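3. Montaje del procesador

¡Llega la parte más bonita de todo el montaje! Si es tu primera estación de trabajo Plulden, tranquilidad: con buena luz y la mesa despejada sale a la primera, y cuando cierres la palanca vas a tener muchas ganas de seguir con la memoria.

Antes de empezar, apaga la fuente, desenchufa el cable y toca una parte metálica sin pintar de la caja (o ponte la pulsera antiestática del kit Graltex, que para eso viene).

1. Apoya la placa base sobre su bolsa de espuma, con el zócalo hacia ti.
2. Presiona la palanca de retención hacia abajo, sácala de su enganche y levántala del todo.
3. Abre la placa de carga hasta que haga tope. No la fuerces.
4. Saca el procesador de su bandeja sujetándolo solo por los bordes.
5. Busca el triángulo de la esquina y hazlo coincidir con la marca del zócalo. 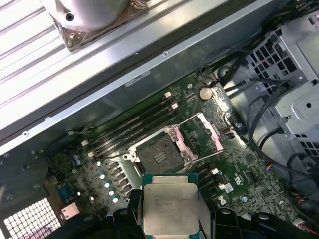
Figura 14. Procesador junto al zócalo vacío, con la placa de carga abierta.

6. Baja el procesador en vertical y suéltalo. Tiene que asentarse por su propio peso, ¡sin apretar!
7. Cierra la placa de carga y lleva la palanca a su enganche. Notarás bastante resistencia al final; es normal.

PRECAUCIÓN: no toques los contactos del zócalo ni pases un paño por encima. Un contacto doblado no entra en la garantía.

Nota: si el procesador baila o queda inclinado, levántalo y repite desde el paso 5.

Ahora la pasta térmica. Nos encanta la Jido de 2 gramos, que se extiende muy bien: pon una gota pequeña en el centro y deja que el disipador Gashi haga el resto al atornillarlo en cruz. En el primer arranque, entra en el menú de la placa y comprueba la velocidad del ventilador; en nuestro equipo de pruebas marca 2.950 rpm a plena carga.

Gracias a Nataša Hodžić por revisar los pasos 6 y 7 en la edición de mayo.

Continúa en la sección 4, Módulos de memoria.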